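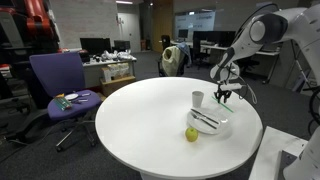

**Runder weißer Tisch mit Mittelfuß - wer hat sowas im Alltag?**

**chie_m** · 17. Juni 2018
Hallo ihr Lieben, ich überlege seit Februar hin und her und brauche jetzt mal eure Meinungen. So ein runder Tisch auf einem einzigen Fuß, weiß und glänzend, gefällt mir wahnsinnig gut. Wir sind meistens zu zweit, manchmal kommt meine Schwiegermutter dazu (und die deckt dann gern mit allem Drum und Dran!). Bei Gramwood habe ich einen für 248 Euro gesehen. Sieht man auf der glänzenden Platte jeden Krümel? Und wo legt ihr beim Decken das ganze Zeug ab, das noch nicht dran ist?

**Faustine Marty**
Ach, ich liebe meinen! Kein Tischbein im Weg, man rutscht einfach noch ein Stückchen zusammen, und ein grüner Apfel auf der weißen Platte macht schon richtig gute Laune. Zum Ablegen nehme ich einfach den nächsten Stuhl, genau wie auf dem Bild: Tellerchen, Besteck und die Packung Strohhalme auf den Sitz, fertig.

**raphael_c**
Da muss ich leider widersprechen, liebe Faustine. Besteck auf einem gepolsterten Bürostuhl, der auch noch Rollen hat? Bei uns ist so schon mal eine Gabel quer durch die Küche geflogen. Ein Tablett kostet fast nichts und passt in jede Ecke. Und Messer und Gabel liegen da schräg nebeneinander quer über dem Teller - meine Oma hätte gedacht, wir wären schon fertig mit dem Essen.

**Faustine Marty**
Raphaël, du bist streng! Für ein Frühstück mit Tässchen und Apfel darf das Besteck liegen, wie es mag :-)

**Agathe A.**
Zum Glanz: Ja, man sieht Fingerabdrücke, vor allem bei Abendsonne. Ich wische mit einem weichen Tuch und lauwarmem Wasser drüber, bitte keine Scheuermilch. Meiner hat 92 cm Durchmesser, zu dritt sitzen wir da sehr gemütlich, zu viert wird es mit Schüsseln eng.

**chie_m**
Danke euch allen! 92 cm könnten bei uns gerade so vor die Balkontür passen, ich messe heute Abend noch mal nach. Agathe, wackelt deiner eigentlich, wenn sich jemand am Rand aufstützt?

**Agathe A.**
Ein bisschen, ja. Ich habe die Schraube unten am Fuß nachgezogen, seitdem geht es.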